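드루스홀름(Drusholm) 조작 소프트웨어팀 채용: 인식·파지 계획 엔지니어

소속: 조작 소프트웨어팀
고용 형태: 정규직(수습 3개월)
근무 형태: 사무실 근무 기본, 협의 후 일부 원격 가능
모집 직무: 인식 엔지니어, 파지 계획 엔지니어, 데이터 도구 엔지니어
공고일: 2026년 6월 14일

팀 소개

조작 소프트웨어팀은 주방과 욕실의 소형 물체를 다루는 2지 그리퍼용 소프트웨어를 개발합니다. 담당 범위는 손목 카메라 영상의 인식, 파지 후보 생성, 궤적 계획, 그리퍼 폭과 힘 제어, 그리고 이 과정에 필요한 시연 데이터의 수집 및 검수 도구입니다. 하드웨어 설계는 별도 팀에서 맡으며, 본 공고의 직무에는 포함되지 않습니다.

내부 스택은 네 부분으로 나뉩니다. Momus는 인식 모듈로, 물체 분할과 자세 추정을 담당합니다. Vasiliu는 파지 및 궤적 계획기입니다. Prikell은 시연 기록의 동기화, 재생, 라벨링을 처리하는 도구 모음입니다. 저수준 제어기는 C++로 작성되어 있고 200 Hz로 동작합니다. 나머지 구성 요소는 Python과 C++를 혼용합니다.

현재 과제

평가용 물체는 76종입니다. 이 중 인식과 계획 양쪽에서 실패율이 높은 부류는 다음과 같습니다.

- 타공된 얇은 금속 선반과 트레이. 슬롯 너머의 배경이 깊이 추정에 섞여 벽면이 끊긴 것으로 복원됩니다.
- 수세미, 철수세미 등 형태가 일정하지 않은 물체. 표면 반사로 특징점이 프레임마다 바뀌며, 강체 가정을 사용하는 자세 추정이 수렴하지 않습니다.
- 용기 안에 놓인 물체. 벽과 손가락의 간섭 때문에 유효한 접근 방향이 제한됩니다.
- 저조도에서 배경과 명도가 비슷한 어두운 물체.

파지 계획 쪽의 미해결 문제는 손가락 패드의 상태 변화입니다. 현재 Vasiliu는 패드의 마찰 계수와 두께를 상수로 취급합니다. 마모된 폼 패드에서는 이 가정이 맞지 않으며, 접촉 모델을 매개변수화하고 시연 기록에서 값을 추정하는 작업이 필요합니다.

직무 1. 인식 엔지니어

주요 업무
- Momus의 분할 및 깊이 추정 모델 개선
- 반사면과 타공면에 대한 불확실성 추정, 계획기로의 전달 형식 정의
- 손가락이 시야의 하단을 가리는 조건에서의 마스킹 및 추적
- 회귀 시험용 데이터 구성과 유지

자격 요건
- PyTorch 기반 비전 모델의 학습 및 배포 경험
- 카메라 보정, 다시점 기하, 렌즈 왜곡 모델에 대한 이해
- C++17 코드를 읽고 수정할 수 있는 수준

직무 2. 파지 계획 엔지니어

주요 업무
- 용기 내부 물체에 대한 접근 방향 탐색 및 충돌 검사
- 변형체 파지 시 목표 폭과 힘의 결정 방식 설계
- 패드 마모를 반영한 접촉 모델 구현
- 실행 실패 시 재계획 조건 정의

자격 요건
- 샘플링 기반 또는 최적화 기반 궤적 계획 구현 경험
- 강체 동역학 및 접촉 역학에 대한 이해
- 실시간 제약이 있는 C++ 개발 경험

직무 3. 데이터 도구 엔지니어

주요 업무
- Prikell의 시각 동기화 및 재생 성능 개선
- 시연 구간의 자동 분할, 누락 프레임과 추적 손실 검출
- 라벨러용 웹 화면 유지 보수
- 데이터 버전 관리와 학습 파이프라인 연동

자격 요건
- Python 백엔드 및 TypeScript 개발 경험
- 대용량 영상 데이터의 저장과 인덱싱 경험
- 시계열 센서 데이터 정합에 대한 이해

공통 우대 사항

- ROS 2 노드 개발 및 디버깅 경험
- 시연 기반 모방 학습 정책의 학습 또는 평가 경험
- 공개 저장소에 기여한 이력
- 영어 기술 문서 작성 능력(설계 문서는 영어, 회의는 한국어로 진행)

특정 학위는 요구하지 않습니다. 논문 실적은 참고 자료로만 사용합니다.

전형 절차

1. 서류 검토. 이력서와 함께 본인이 작성한 코드 또는 기술 문서를 제출합니다. 비공개 코드는 제출하지 마십시오.
2. 과제. 지원 직무별로 700줄 이내의 기존 코드를 제공하며, 결함 분석과 수정안을 서면으로 받습니다. 과제 수행에는 보수를 지급합니다.
3. 기술 면접. 과제 내용을 기준으로 진행합니다. 인식 직무는 민유나(Yu-na Min), 계획 직무는 옥승우(Seung-woo Ok), 도구 직무는 Inès Ferrand가 담당합니다. Inès Ferrand의 면접은 영어로 진행됩니다.
4. 최종 면접. 팀장 기로운(Ro-un Ki)과 업무 범위, 처우, 입사일을 협의합니다.

채용 인원이 확정된 직무부터 순차적으로 마감합니다. 입사는 10월을 기준으로 하되 조정할 수 있습니다. 복수 직무 지원이 가능하며, 이 경우 우선순위를 이력서 첫 장에 기재하십시오. 전형 관련 문의는 채용 담당 윤순임(Soon-im Yoon)에게 지원서 양식의 문의란을 통해 보내 주십시오.

작업 환경

개발용 워크스테이션은 개인별로 지급하며, 학습용 GPU 서버는 예약제로 공용 운영합니다. 시험대는 사무실과 같은 층에 있습니다. 시연 수집에는 손으로 잡고 조작하는 그리퍼를 사용하며, 세 직무 모두 입사 첫 달에 수집과 검수를 직접 수행합니다.

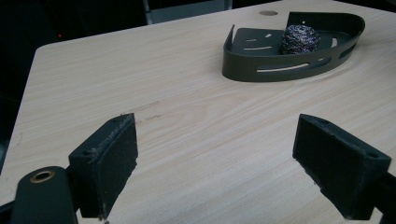

철수세미가 놓인 타공 금속 코너 선반. 양쪽 손가락 안쪽에 폼 패드가 부착되어 있음.

제출 서류

- 이력서(PDF, 자유 형식)
- 코드 또는 기술 문서 링크
- 지원 직무와 입사 가능 시기
- 공동 작업물인 경우 본인이 담당한 부분에 대한 설명

사진, 생년월일, 가족 사항은 기재하지 마십시오. 제출된 서류는 전형 종료 후 파기하며, 보관을 원하는 지원자는 지원서 양식에서 별도로 동의할 수 있습니다.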